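Handout 3: The Hand Gripper Build, Evening Group

Bring this one back next time, because we'll be scribbling on it. It picks up where we left off, with the trigger linkage pinned and everybody arguing over springs.

So, the springs. I told you to use the soft ones from the Trurnine kit and I'm taking that back. They feel lovely in the hand, but the fingers sag when you tip the tool on its side, and then the pads don't meet square. Go up one size. If your trigger now feels like a stapler, you went up two (I did this myself in May and had a sore thumb for days!).

Finger pads. Cut them a little long, glue, clamp, leave overnight, trim. Crescencio Tejada asked if you can skip the clamping, and his pad came off on the second squeeze, so there's your answer. Rough up the finger tip with 300 grit first and wipe off the dust. Please put the cap back on the glue. Please.

Checking that the fingers are parallel: close them on a strip of paper and tug. It should drag the same at the top and the bottom of the pad. If the top lets go early, loosen the inner screw a quarter turn, squeeze, tighten while squeezing. It takes three hands -- borrow one from your neighbor.

Practice objects. Foam blocks are fine for the first ten minutes and then they teach you nothing, they forgive everything. Move on to stuff with flat sides and a cable hanging off it. Plugs are my favorite. You have to come in straight, get both pads on the body, and keep the cable from ending up between the fingers. Go slow on the last inch. We use a power strip that isn't connected to anything, and yours at home shouldn't be either. 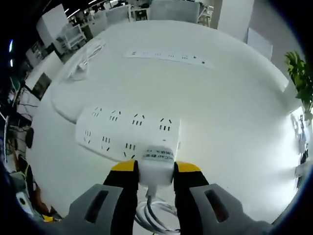
Do the two fingers have to move at the same speed? They should if you want the object to stay put while you close on it, and the Fuchs linkage on page 109 of the parts book takes care of that as long as both links are the same length. Measure them, mine came out of the bag different.

For next time: fit the new spring, redo the paper test, and do ten plug grabs in a row without dropping one. Write down which ones slipped and where the pad was touching. Anyone on the Tirkard frame instead of the standard one, come see me before you drill -- the holes are on the other side.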